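Lazaridis Hall Tenants' Association
Minutes of the general meeting, Nov 20, 2023

Present: Nhung Quách (chair), Isamu Arai (minutes), Ambros Ruchti, Melquiades Jaramillo
Apologies: Ezequiel Mendoza

1. Minutes of the last meeting
Approved with one correction. The bike rack is on the Plavico Street side, not in the rear lot.

2. Heating
Melquiades has spoken with Skellon about the second-floor radiators. Their technician bled the system and replaced one valve. Units 7 and 8 are still colder than the rest in the morning. Skellon wants to look at the circulation pump before quoting for anything else. Nhung asked that tenants not adjust the hallway thermostat in the meantime – it has been found at three different settings this month.

Action: Melquiades to get a date from Skellon for the pump inspection. 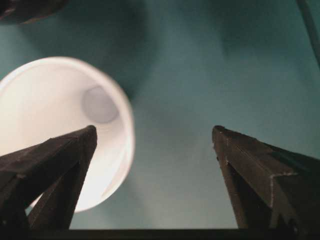
Ambros asked whether the heating could start earlier on weekdays. Agreed to leave the timer alone until the pump has been checked.

3. Shared kitchen
The new refrigerator is in. Shelves are assigned by unit and the labels are on the inside of the door. Food with no name on it will be thrown out on the last day of each month. The old microwave has been taken to the recycling center. Ambros has a spare dish rack and will bring it down.

The cleaning rota has gaps for the first half of next month. Isamu will send it out again. Anyone who can't do their turn should swap with another unit and write the change on the sheet.

4. Parking
Numberg repainted the lines in the rear lot. One space was lost to the wider loading bay, which leaves 30. Two tenants have complained about vans left in the bay overnight. The limit there is 55 minutes and the sign says so, but it is hard to read after dark.
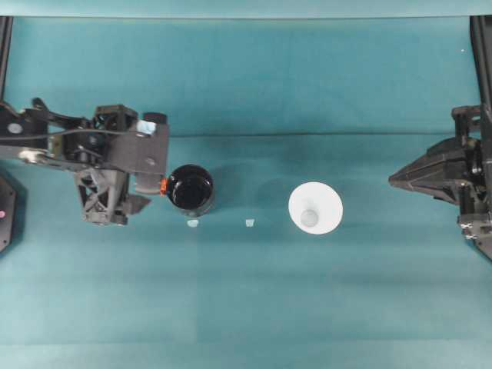 Melquiades suggested a reflective sign. Nhung will ask Numberg for a price. Ambros would prefer to try a letter to all tenants first. Agreed to do both.

5. Budget
The reserve stands at $1000 after the refrigerator. Dues go up by $10 per unit in the new year, as voted in the spring. Ezequiel sent a note asking for the increase to be shown as a separate line on the invoice – agreed.

6. Other business
The front door closer is slamming again. Isamu to adjust it.
Package deliveries: please collect from the lobby shelf the same day if you can.

Next meeting to be set by email once the pump inspection is done.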